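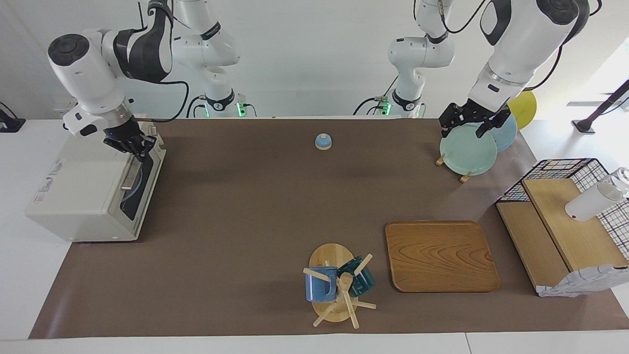 ## Robots in the kitchen - who does what now?

Two arms, one table. One gripper is up against the toaster oven door, the other has hold of a pale blue plate by the rim. See the two fingers on each gripper? A bit like your thumb and one finger. Try picking up a plate like that at home. (A plastic one please!)

Lotusgate is a big canteen. It makes 600 lunches a day, and people used to do every single job. Cooking, stacking, wiping, carrying. Over 500 plates to put away before 3 o'clock - sore arms, wet sleeves, boring.

Now robot arms do some of it. Mostly the same-again jobs. Plates into the rack. Mugs onto the pegs. Oven door open, oven door shut.

### So did the people go home?

No. But thier jobs changed.

- Some used to stack plates. Now they look after the arms - cleaning the grippers, checking the cables, pressing stop if something slips.
- Some moved to cooking. More chopping and tasting, less lifting.
- Two people left for other work. They liked the old way, with everyone chatting at the sink.

So it's a mix. Less backache, but a quieter kitchen. And everyone had to go on a course in December, which some enjoyed and some really didnt.

### What is still hard for a robot?

Soft things, like a crumpled cloth - it's a different shape every time. Knowing if soup tastes right. Cheering up a grumpy customer.

### Your turn

Pick a job at your school. Lunch hall, library, office, anything. Which bit would you give to a robot arm? Which bit should a person keep? Draw it, then ask someone who does that job if they agree with you.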